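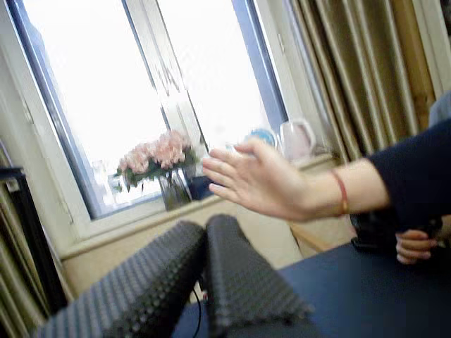

# Pomberg handover set: the release-late fault

Thank you for stopping by, and please read this page before you download anything, even if you're the kind of person who usually goes straight to the files (I am, and I've paid for it). Part of this set was recorded while the gripper had a fault, and we decided to keep that part in and label it. If you train on all of it without looking at the labels, your gripper may learn to hang on to things it has been asked to let go of.

## What's in the set

Pomberg holds 1225 short episodes of a two-finger gripper working close to a person's hands at a table. Mostly it passes things over or takes them back, and sometimes the person simply reaches across and the gripper is supposed to stay put. All of it was recorded in ordinary rooms with daylight coming in, so expect bright windows and some blur when a hand moves quickly.

Of those episodes, 63 are marked `release_late`. They're the reason this page is so long.

## What went wrong

The fingers have studded pads, and we were very fond of them, because they hold smooth things without much squeezing. The controller (we call it Dullov, after the branch it grew up on) decides to open when it feels the person tugging. One afternoon in November a person tugged, the gripper kept hold, the person tugged harder, and then it opened all at once. The cup ended up on the floor and the person ended up with a sore knuckle. It was a small bump and a plastic cup, but we stopped for the day anyway, and I'm glad we did.

We first blamed the pads, then the cable, and spent far too long swapping both. The real trouble was in the message queue. When the logger fell behind, old force readings were handed to the controller as if they were fresh, so it was reacting to a tug that hadn't happened yet, so to speak. In the worst episode it was 400 milliseconds behind. That doesn't sound like much until your fingers are in there!

The part I'm least proud of is that the safety check read from the same queue. It was looking at the same old numbers and finding everything quite all right.

## What we changed

- Force readings now carry the time they were taken, and Dullov throws away any that are stale.
- If no fresh reading arrives, the gripper stops where it is and the arm won't move until someone resets it.
- The safety check has its own connection and no longer shares anything with the logger.
- The logger is allowed to drop camera pictures when it's busy. It used to hold everybody else up instead.

After the change we ran 3000 handovers against a padded stand, with the logger deliberately overloaded, and saw no late release. Please take that for what it is. A padded stand doesn't get startled and pull sideways, and people do.

## Labels

| Label | Meaning |
|---|---|
| `ok` | Opened or held as it should |
| `release_late` | Opened late because of stale readings |
| `stopped` | A person or the safety check ended the episode |

The labels live in `episodes.csv`, one row per episode. To leave the faulty ones out with our loader:

```
kermani load pomberg --exclude release_late
```

Kermani versions before the fix ignore `--exclude` without any warning, so do have a look at the episode count it prints. With the faulty ones gone you should see 1162.

## Please don't

Please don't use the force readings in the `release_late` episodes as ground truth. The pictures are fine and the joint angles are fine, but the force column is shifted by a different amount in each one, and we weren't able to put it back in order.

Please also don't take a policy trained on this set and let it near somebody's hands on its first day. We start with the padded stand, then a person wearing gloves with a second person at the stop button, and we stay at low speed for a good long while after that.

## Still open

The `stopped` label mixes two different things, and I'd like to split it. A few early episodes also have no record of which set of pads was fitted. If you find an episode that looks late to you but is marked `ok`, open an issue with the episode number in the Plesenow tracker, and we'll go back through the log for it.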